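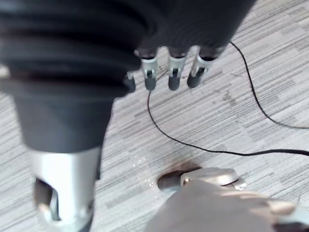 A robotic hand above gray striped carpet.

Print this article | E-mail this article

The Amance weather satellite was built to last five years and is now in its eighth. Desutard, the contractor that flies it for the military forecasting community, moved its control work in April from an aging operations room to a new one at the Ankrah ground station. The satellite was never out of contact for longer than its normal gap between passes. We spoke with the company's mission operations manager, who asked that the article identify him by job only.

He has been on the program since before launch, first as a console operator on the overnight shift and later as a planner. The move took 26 weeks from the first equipment delivery to the day the old room was turned off. The original schedule called for less.

"We lost time on cabling," he said. "The drawings for the Ankrah building showed a conduit that had been filled with concrete at some point. We had to go outside and come back in on the other side, and that meant a trenching permit."

The old control software dated from the design phase of the satellite and ran on computers that could no longer be bought new. Operators kept a shelf of spare power supplies. The replacement, called Camimau, runs on ordinary servers and was already in use on two smaller spacecraft before Desutard picked it up.

Converting the command procedures took most of the work. The team had 745 of them, from routine recorder playbacks to instructions for recovering the satellite if it loses track of the sun. Each one had to be rewritten in the new format and run against a simulator, and then a second operator had to read it line by line against the old version.

"Some of those procedures had never been used on orbit," the manager said. "I had people ask why we should convert a procedure for a heater that we turned off in the second month. My answer was that we might want the heater back."

The review turned up 79 procedures with errors that had been in the old set all along. Most were small, such as a wrong page number or a telemetry point that had been renamed. A few mattered more. One battery procedure told the operator to wait for a voltage that the battery, at its present age, will not reach.
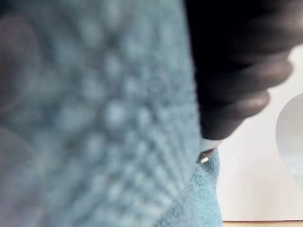

"It would have sat there waiting until the pass ended," he said. "The operator on shift would have known what to do, I think. But I don't want to depend on that at three in the morning, with a new hire on the console."

For eight weeks both rooms were staffed. The old room sent the commands while Ankrah listened and compared what it received. Then they traded places. The manager said the second half was harder on the crew than the first, mainly because operators in the old room had nothing to do unless something went wrong, and it rarely did.

Shift changes were a problem as well. The two rooms are far enough apart that a person cannot cover both in one day, and the handover calls ran long. The company ended up moving the handover to 6:30 a.m. so that it fell between passes. A written log went over ahead of the call, and the call itself was limited to questions.

Asked about the worst day, he described a morning when the Ankrah antenna stopped following the satellite partway through a pass. The commands were coming from Ankrah at that point. The old room picked up the downlink, the recorder data came down on the following orbit, and the forecasters got their images late.

"A bearing sensor was reading wrong when the temperature dropped," he said. "We had a spare. We did not have the adapter for the spare, so that was another three days. I've since asked for a full parts count at the site, including the brackets and the screws."

The customer was told within the hour. He said the forecasters have been patient with the program, and that they call when an image is late even by a few minutes, so he knows the data is being used. 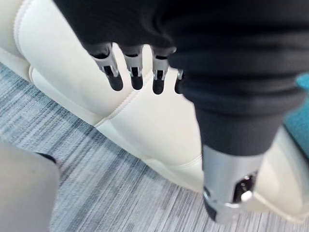
Black-tipped fingers point down toward a cream-white padded seat.

Fuel is not what will end the Amance mission, in his view. The satellite has propellant left over from a good launch and uses little of it. The batteries are weaker than they were, and one of the two tape-style recorders has been shut off. The team now plans the imaging schedule around the remaining recorder and skips some collections over open ocean when the battery charge is low going into eclipse season.

"We're careful with it," he said. "You plan the day, you look at the charge, you take something off the list if you have to. Most days we don't have to take anything off."

A follow-on satellite has been discussed, but he would not comment on a date and said that decision is made well above his office. In the meantime, Desutard is training four new operators on Camimau. They work on the simulator first and then sit beside a certified operator before they are allowed to send a command.

The old room has been emptied except for one rack, which is being held until the records people sign for the tapes. He expects it to be gone by the end of the summer.

Print this article | E-mail this article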